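Food waste audit, second-year sustainability elective - my write-up

So my project partner Benvinda Brandão and I picked lunch waste as our topic mostly because we were both hungry when the topic list went around. By the end of April I cared about it way more than I expected to! The question we settled on was pretty simple: do people in our building throw out more food when they buy lunch or when they bring it from home?

## What we did

We put two green caddies in the Meireles building, one near the microwaves and one by the stairs, and asked everyone to scrape their leftovers in and tick a sheet saying "bought" or "brought". Then at 2 o'clock we'd weigh everything on a kitchen scale (my mum's - she wants it back). We ran it for 14 lunchtimes, with 35 people signed up at the start.

Our supervisor, Pentti Nurmi, had run a smaller version in 2023 and gave us his old tick sheet, which saved us heaps of time. We changed the wording a bit after the first day, when people weren't sure where leftovers from last night's takeaway should go. We decided they were "brought", and I still go back and forth on that one.

The building is a mix of labs, offices and one very small kitchen, so lunch happens all over the place and at all sorts of hours.

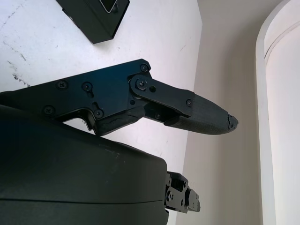

*Fig. 1. Lab bench, Meireles building.*

## What we found

Bought lunches lost, by a fair bit. Roughly a third of the bought meals left something behind worth weighing, and the main culprit was rice, followed by the side salad from the Ukska cafe downstairs. I like that salad, so I took it a little personally. Home lunches mostly left crusts, apple cores and the odd sad half of a mandarin.

Benvinda talked to a bunch of people about why. The most common answer was portion size: the cafe does one size of everything, and if you're only a bit hungry you still get the full box. A few people said they'd happily pay less for a smaller serve. Others said they kept the rest for later, then forgot it in the fridge until it had a colour of its own (we didn't weigh the fridge, and after looking in it I'm glad).
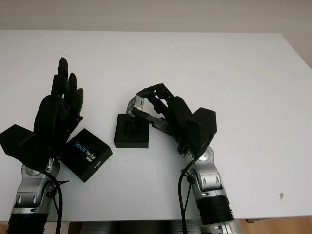
*Fig. 2. Another view of the lab.*

## Stuff that went wrong

- The scale only shows whole grams and it drifts when the battery is low. We lost one day to that.
- Some people ticked the sheet and didn't scrape, or the other way around.
- Liquids! Soup is heavy and we had no rule for it until day three.
- Sign-ups dropped off near the end, when assignments were due.

## What I'd do next time

I'd run it over a longer stretch and include the Sevo building across the courtyard, where there's a proper kitchen and I reckon more people cook. I'd also ask the cafe early on about trialling a half serve. We did ask in the last week, and the manager was keen but needed more notice to sort out the smaller boxes.

Benvinda has the raw numbers in a spreadsheet and I've got the paper tick sheets in a folder, slightly stained with what I think is laksa. Pentti wants copies of both before the next group starts theirs.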